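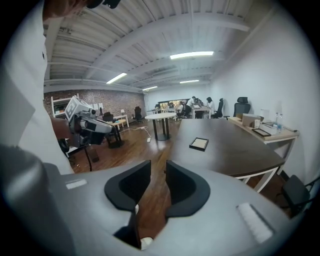
プロジェクト > Tultness > 部屋と備品 > README

Tultness レンガの部屋 備品・配置データ README

印刷用ページ | メールで送る

とりあえず書いた版。細かいところは後で直す。表記ゆれあり、すまん。

概要

レンガ壁の部屋にある家具、照明、電源まわりの一覧と、置き場所の記録。移動履歴つき。行数は324。一行が「ある物が、ある確認のときに、どこにあったか」。物の一覧ではなく確認の一覧なので、同じ机が何度も出てくる。ここを勘違いして「机が多すぎる」と連絡してくる人がいるので先に書いておく。

部屋の広さは35平米で登録。図面の数字そのまま。柱の出っ張りを引いているかどうかは図面に書いてない。建物は1965年竣工、これは契約書の写しから。

もともとは退去時の原状回復用のメモだった。それが模様替えの相談に使われるようになって、配線の相談にも使われるようになって、列が増えた。古い行に空欄が多いのはそのせい。

入っているもの

items.csv 物の台帳。一つの物に一行。
placement.csv 配置の確認。本体はこっち。324行。
power.csv 電源タップと延長コード。どこから取って何につながっているか。
lights.csv 天井の蛍光灯と卓上ランプ。
zones.txt 区画の名前と境界の説明。文章。
notes/ 手書きメモの書き起こし。整理してない。

図面のファイルは入れていない。貸主側のものなので再配布できない。必要なら管理窓口に直接聞いて。

区画の分け方

zones.txt を読むのが正しいが、長いので要点だけ。

「レンガ側」赤茶のレンガ壁に沿った帯。白い棚、低い白のサイドテーブルとその上の小さいランプ、黒いオフィスチェアはここ。壁からどこまでがレンガ側かでもめたので、棚の奥行き分プラス人が一人通れる幅、と決めた。
「中央」丸い白テーブルの周り。テーブルが動くと区画も動く。変なルールだが、そう決めた。床に印をつけるのは禁止なので。
「奥」画面が並んで掛かっている壁の手前。
「手前」残り全部。小さい木の机のあたりはレンガ側と手前の境目で、記録者によって割れている。古い行は手前、新しい行はレンガ側になってることが多い。直してない。

区画をまたいで置いてある物は、脚が多く入っているほうで取る。丸テーブルは台座が一本なのでそこで判断。机が半々のときは zone に「境」と入れる。「境」は集計から落としてもいいし、両方に半分ずつ入れてもいい。うちは落としてる。

台帳の列 (items.csv)

item_id 物の番号。棚は S、机とテーブルは T、椅子は C、灯りは L、電源は P、その他は X。欠番は詰めない。
name_ja 呼び名。統一したつもり。
colour 色。見た目で。カタログの色名は使わない。
owner 部屋つき、持ち込み、不明、の三つ。「不明」が思ったより多い。
condition 良、可、要確認。
memo 自由記述。

色は「白」「黒」「濃い色」「灰」「茶」くらいしか使ってない。濃い色というのは黒なのか濃紺なのか濃茶なのか決めきれなかったもの。夜に見ると全部黒になる。台座や脚の色は memo のほう。

材質の列は消した。はじめはあったが、木なのか木目のシートなのか見ただけで分からない物が続いて、当てずっぽうの値が入りはじめたので。床だけは図面に無垢フローリングと書いてあったので zones.txt の冒頭に残してある。

配置の列 (placement.csv)

check_id 確認の番号。
item_id 台帳と同じ。
zone 上の区画。
facing 向き。レンガ、奥、手前、反対、なし。丸い物は「なし」。
moved 前回から動いたか。y / n / 空欄。空欄は「分からない」で、n ではない。ここ大事。
near 一番近い物の番号。
memo 自由記述。

座標は取ってない。最初の頃にレンガ壁からの距離を巻尺で測っていたが、壁の面がでこぼこなのと、測る人でメジャーの当て方が違うのとで、同じ日に測っても合わなかった。あの数字は消した。どうしても要る人は自分で測って。

椅子の向きは記録しない。座面が回るので意味がない。濃い色の椅子で回るかどうか確かめてないのがあるが、それも同じ扱いにした。facing が「なし」。

確認のやりかた

入口から入って、レンガ側、中央、奥、手前の順に回る。順番は固定。逆に回ると棚の陰の物を飛ばしやすい。

一回分は水曜の朝、人が来る前にやるのが基本。夕方にやった回もあって、そのときは memo に「夕」と入ってる。夕方の回は椅子がだいたい動いてる。moved の y が夕方に偏るのは家具の性質じゃなくて時間帯の話なので、集計するとき分けること。

作業中の人がいたら、その人の使っている物は触らない、どかさない。見えた範囲で zone だけ入れて、condition は前回のまま引き継ぎ。手持ちの機材や鞄、脚立、三脚みたいな持って帰る物は対象外。置きっぱなしが三回続いたら台帳に X で登録する。

棚の中身は数えない。棚は棚として一つ。中に何が入ってるかは別の話で、別の人がやってる。やってるはず。

電源まわり (power.csv)

ここが一番使われてるので少し長め。

白いタップが床に出ている。丸テーブルの左、レンガ側との間の床。そこに白いケーブルが床を這ってる。通り道なので踏む。踏まないように、というのが最初の連絡メモだったけど、書いて直るものでもないので、配線を変える案を三つ出した。

案A ケーブルを壁際に回す。長さが足りない可能性。延長を足すと数珠つなぎになるので、結局タップごと買い替え。
案B 床用のモールをかぶせる。貼るタイプは床がはがれるので不可、置くだけのタイプなら可。置くだけのやつは車輪つきの椅子が引っかかる。
案C 丸テーブルのほうを寄せる。金がかからない。ただし中央が狭くなるというか、中央の定義がテーブルなので、区画ごと寄る。データ上は面倒。

今のところどれも決まってない。案Cの試しは一度やって元に戻した。check_id の後ろに c がついてる行がそれ。通常の集計からは抜くこと。

列の説明。
tap_id タップの番号。
from_point どの差し込み口から取ってるか。壁の口の番号は図面に合わせた。図面にない口が一つあって、仮に W0 とした。
on_floor 床に出てるか。y / n。
crosses_path 通り道を横切るか。y / n / 一部。
load_note つながっている物。文章。型番は書かない。

タップの定格は本体の裏を見ないと分からない。見てない物は空欄。空欄を標準の値で埋めないで。前にそれをやったファイルが回って、危うくそのまま工事の見積もりに使われるところだった。

灯り (lights.csv)

天井の蛍光灯と、サイドテーブルの小さいランプ。

天井は白く塗ってあって、波板と梁がむき出し。配線も上で露出してる箇所があるらしいが、登らないと見えないので記録なし。蛍光灯は手前から奥に番号をふった。奥のほうは列の取り方で番号が入れ替わってる回があるので、番号より position の列を信じてほしい。

列は light_id、kind、position、state、memo。state は点、消、ちらつき、不明。ちらつきは主観。二人いたら二人とも気になったときだけ入れる。

明るさの数値はない。照度計を借りる話は出た。借りてない。机の上が暗いという相談はレンガ側が多い。赤茶の壁が光を吸うんじゃないかという説があるけど、測ってないので説のまま。ランプを置いたのはその相談の前なのか後なのか、メモからは読みとれない。

画面について

奥の壁に並んでる画面は備品扱いにしてない。別契約。なので items.csv に出てこない。台数もここには書かない。奥の区画の境界を決めるときの目印としてだけ使ってる。画面を点けたままにするかどうかの話もこのデータとは関係なし。問い合わせは別の窓口へ。

ただ、奥に椅子を置くときは画面に背中を向けるか、向かい合うかで使われ方が変わるみたいなので、facing の「奥」は画面のほうを向いている、と読みかえていい。会議のときは奥向き、作業のときは手前向きが多い。たぶん。きちんと検定とかはしてない。

分かっている問題

・C で始まる番号のうち、黒いオフィスチェアと濃い色の椅子が途中で入れ替わってる期間がある。両方とも「黒い椅子」と呼んでたのが原因。呼び名を分けてからは大丈夫。それより前の椅子の行は、memo に色か脚のことが書いてあるものだけ信用。

・小さい木の机が「作業机」「木の机」「小机」の三通りで出てくる。同じ物。name_ja は「木の小机」に統一したけど memo の中は昔のまま。

・白い棚の位置が、壁ぎわなのに中央になってる行がある。入力ミス。見つけ次第直してるが全部ではない。棚は基本動かない。中央になってたらミスだと思っていい。

・near の列が一方通行。AのそばにBがあるのにBのそばにAがない。一番近い物、という定義なので理屈の上では起きるんだけど、明らかにただの入れ忘れもまざってる。

・11月の回が薄い。人手が足りなくてレンガ側だけ回った日がある。中央と奥が空っぽだったわけではない。行がないのは見てないという意味。

・文字コードは UTF-8。一部の表計算ソフトで開くと化ける。化けたまま保存した版が一つ出回ってて、ファイル名に _2 がついてる。それは捨てて。

・改行が memo の中に入ってる行がある。引用符で囲ってあるけど、行数を数えるコマンドで数えると合わない。324はちゃんと読み込んだときの数。

使っていい用途、よくない用途

模様替えの相談、配線の相談、退去のときの確認。この辺は問題なし。似たような部屋の家具の量を見積もるのにも使われていて、Macedo の引っ越しのときはこの表をほぼそのまま下敷きにした。棚の扱いだけ変えたらしい。あっちは棚が可動で、区画の仕切りがわりになるので。

よくないのは、人の動きを推定する使い方。椅子が動いた、イコール誰かが座った、にはならない。掃除でも動く。勤怠の確認に使えないかと聞かれたことがあるが、断った。これからも断る。

保険や資産の評価にも使わないで。owner 列は聞き取りで、証拠がない。値段の列は最初から作ってない。

一部屋のデータなので、オフィス一般の話に広げるのも無理がある。レンガ壁で木の床で天井がむき出しという部屋は、そもそも家具の置き方に癖が出る。壁に何も掛けられないし(レンガに穴をあけるのは契約で禁止)、天井から吊るのも禁止。全部床に置くことになる。結果、床の物が増える。

個人の情報

memo から名前は抜いた。「誰々の席」みたいな書き方は全部「席」に置き換え。置き換えがすべって「席の席」になってる行あり。意味は通ると思う。

notes/ の中はまだ抜ききれてない。外に出すときは notes/ を外して渡すこと。圧縮ファイルを作るスクリプトは自動では外さない。手で外す。

読み込むときのメモ

placement と items は item_id でつなぐ。つながらない行が少し残る。台帳から消した物の行で、捨てた物が何だったかは memo に書いてあるか、書いてないか。

時系列で見たいときは check_id の順。日付の列はない。あったけど、書式がばらばらで、月と日が逆の行が見つかった時点であきらめた。前後関係だけなら番号で足りる。

丸テーブルを基準にした相対の置き方を見たい場合は near を使うより zone で絞ってから memo を読むほうが早い。数が知れてるので、読んだほうが早い。

空欄の意味は列で違う。まとめると、moved の空欄は不明、load_note の空欄は見てない、facing の空欄は入れ忘れ(向きがない物は「なし」と入ってる)、memo の空欄は書くことがなかった。

変更のあったところ

今の版は3。

版3 電源を別ファイルにした。材質の列を削除。椅子の呼び名を分けた。画面を対象から外した。
版2 区画の名前を今の四つに。前は「窓の反対」とか「机のへん」とか、入った人にしか通じない名前だった。
最初の版 原状回復用の一覧。配置なし。もう配ってない。

版2で作った集計と版3で作った集計は区画は合うけど物の数が合わない。画面の分と、椅子を分けた分。比べるなら椅子をいったんまとめてから。

次の版でやりたいこと。境目の机をどっちかに決める。コンセントの W0 の正体を調べる。蛍光灯の番号を振り直す。サイドテーブルとランプを一組で扱うか別々にするか決める(今は別々。でもランプはいつもサイドテーブルの上なので、行が倍になるだけという気もする)。

Edell のほうから、床の傷も記録してほしいと言われてる。板の目に沿った傷と、椅子の車輪の跡は見分けがつきにくい。入居時の状態が分かる資料がないと、いつの傷か言えない。資料が出てきたらやる。出てこなければやらない。

配布と連絡

社内と、Proten の担当までは自由に使ってよい。それより外に出すときはひとこと連絡を。直した行があったら、直した版を丸ごと送るんじゃなくて、check_id と item_id と直した値だけ送ってほしい。丸ごと来ると突き合わせに半日かかる。

引用するときは「Tultness レンガの部屋 備品・配置データ 版3」。版は必ず書く。

管理:Junaid Pirzada。返事は遅い。急ぎなら水曜の朝に部屋に来てもらうのが一番早い、たいてい棚の前にいる。

カテゴリー:備品・什器 / レイアウト / 配線
タグ:レンガ壁 丸テーブル 電源タップ 蛍光灯 データカード

印刷用ページ | メールで送る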